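Garra paralela Flirkholm 34: ficha do produto e boas práticas de utilização

Olá! Se chegaram a esta página, é porque já andam a pensar em pôr um braço a trabalhar na cozinha, e eu gosto disso. Na Grenon vendemos a Flirkholm 34 com o modelo de simulação incluído (sem custo extra!) e é por ele que peço sempre que comecem.

A regra da casa é simples: nenhuma tarefa passa para o braço real sem ter corrido 12 vezes seguidas em simulação, sem falhas. Uma que falhe e volta tudo ao zero, mesmo que já fossem onze. Chato? Um bocadinho, mas eu durmo melhor.

Outra coisa em que sou teimosa: testem sempre com peças de formas diferentes, planas e arredondadas, e guardem os ensaios em separado. Os limites de força definidos para uma forma não se copiam para a outra. 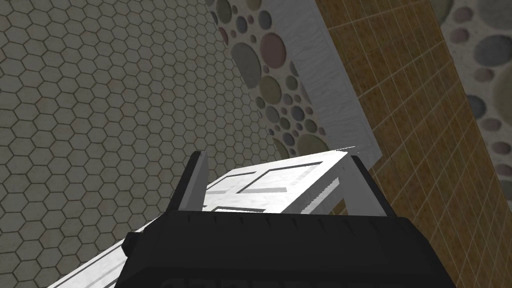 Ensaios em simulação, vistos de junto da garra
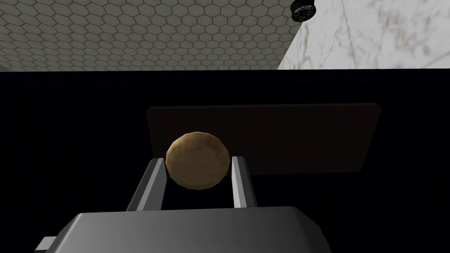
Para cada peça, escrevam uma folha com a força máxima, a abertura dos dedos e o ponto de paragem. Os instaladores da Muñoz pedem-na antes de ligar seja o que for, e fazem muito bem. Se a tarefa mexer com alimentos, juntem o plano de limpeza dos dedos (vendemos pares suplentes, embalagem de 2).

E a avaliação de risco faz-se com a célula completa: braço, garra, peça e pessoas por perto. A da garra sozinha não chega!

Referência: 906
Compatível com o controlador Anania
Inclui modelo de simulação e folha de ensaio em branco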